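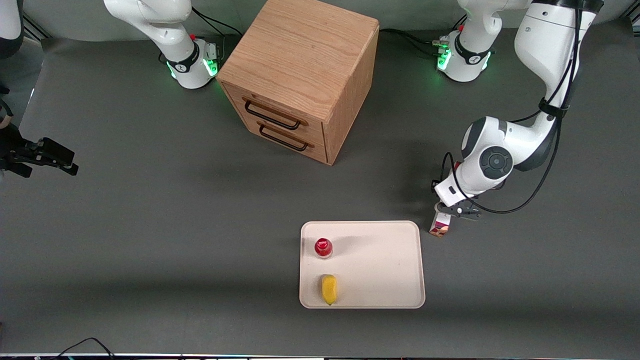 Iltmont Household Records Group – Data Team

Data > Collections > Elura Receipts

Search this collection Go Clear

# Elura Household Receipts

Elura is a table of handwritten and printed furniture receipts from the town of Iltmont, typed up line by line. It covers chests, cabinets, chairs, beds and small storage pieces. The current release has 3166 rows, one row per item sold.

## Files

- `receipts.csv` – the main table
- `shops.csv` – shop names and the streets they traded from
- `spelling.txt` – old spellings and the modern form we settled on

All files are UTF-8 with commas as separators. Dates are month and year only.

## Columns in receipts.csv

- `item_id` – a running number, never reused
- `shop` – matches `shops.csv`
- `item` – the wording on the receipt, unchanged
- `item_type` – our own label, one of six
- `wood` – blank unless the receipt names it
- `drawers` – blank unless the receipt gives a number
- `price` – in dollars, no currency sign

## How it was made

Two people typed each receipt separately and a script called Drilora compared the results. Where they differed, Llinos Howells went back to the paper and made the call. Her notes are in the `remark` column, which is empty for most rows.

Prices that had been crossed out and rewritten use the later figure. Delivery charges are left out, even when the shop added them to the same line.

## Known problems

The Hopkin shop wrote "stand" for both nightstands and plant stands. We labeled these `other`. Its September receipts were water damaged and 100 of them have no readable price.

"Oak" on a receipt may mean solid oak or only an oak finish. Please don't use the `wood` column to estimate how much oak was sold.

Buyer names and house numbers have been removed.

## Use

Free for teaching and research. Please cite as "Elura Household Receipts, Iltmont Household Records Group". Send corrections with the `item_id` and the column name – fixes go into the next release.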